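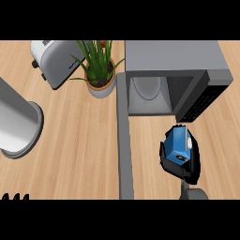
The Linanora residents' group replies that its members have now read the draft guidance on shared gardens twice, and that they remain unable to tell whether a raised bed placed against a boundary wall needs consent. They ask for a plain answer before the planting season is further advanced. Their message of yesterday evening is quoted in part, so that all subscribers may follow the points.

> We accept the need for rules on the larger structures. Our difficulty
> is with section 4, which treats a planter, a raised bed and a retaining
> wall as though they were the same thing. Several households at Linanora
> have already bought timber and soil. They would like to know whether
> they may go ahead.
>
> We should also like the office to look again at the limit on the height
> of trellis. At Cludville the limit appears to be higher, and we are
> not aware that this has led to complaints.
>
> Lastly, the draft says nothing on water butts. Are they permitted on
> the shared side of the path?

The estates office is grateful for these comments and sets out its position below. The numbering follows the draft and does not follow the order of the questions.

Section 4, raised beds and planters

The group is right that the wording is too broad. The office will amend it. A planter which stands on its own base, and which can be moved when empty, will not need consent, wherever it is put, provided that it leaves the path clear. A raised bed which is open to the ground beneath will need consent only if it touches a boundary wall or a wall of the building. Soil heaped directly against brickwork can carry damp above the damp-proof course, and the repairs which followed one such case were charged to all households through the service account.

A gap of 15 centimetres between the back of the bed and the wall will be regarded as sufficient. Households that leave such a gap may proceed without writing to the office. Those that have already built against a wall are asked to say so before the end of April, and will be given reasonable time to move the bed forward. No charge will be made.

Retaining walls of any height continue to need written consent. The office will not consider an application without a sketch showing drainage.

Section 6, trellis and climbing plants

The comparison with Cludville has been checked. The gardens there are bounded by a public footpath on one side and by open ground on the other, and the trellis faces no neighbouring window. At Linanora the gardens lie back to back, and the light reaching the ground-floor rooms was the main concern of those who wrote in during the first round of comments. The limit of 2 metres, measured from the level of the paving, will therefore stand. Plants growing above the trellis are not counted towards the height, but should be cut back when they reach a gutter.

The office would remind subscribers that ivy may not be trained on the rendered walls. Clematis, honeysuckle and climbing roses are all acceptable when grown on wires fixed to timber posts.

Water butts

These were left out of the draft by oversight. A new paragraph will be added to section 7. Water butts will be permitted on the shared side of the path where they stand beneath an existing downpipe, are fitted with a secure lid and are placed on a level base. Diverters must be of a kind that can be removed without cutting the downpipe a second time. Butts behind the bicycle store cannot be allowed at present, as the ground there has been dug over for the new drain.

Paving

One further matter was raised by telephone and may be of general interest. The pale slabs supplied by Trumier for the Nikolovski Court terrace have become slippery in the shaded corner, and residents have asked whether they may be pressure-washed. They may be washed with a stiff brush and plain water at any time. Pressure washing removes the jointing sand and is to be left to the contractor. Of the 384 slabs laid, 59 are to be lifted and laid again to a better fall, and it would be sensible to delay any thorough cleaning until that work has been done. Pots and benches standing in the shaded corner will need to be moved for the period of the work, and a separate notice will be sent to the households affected.

Next steps

The revised draft will be sent to this list and placed in the entrance hall of each building. Comments should be sent to the list itself where they concern the guidance, and to the office where they concern a single garden. Subscribers are kindly asked to quote only those parts of an earlier message to which they are replying.

For the estates office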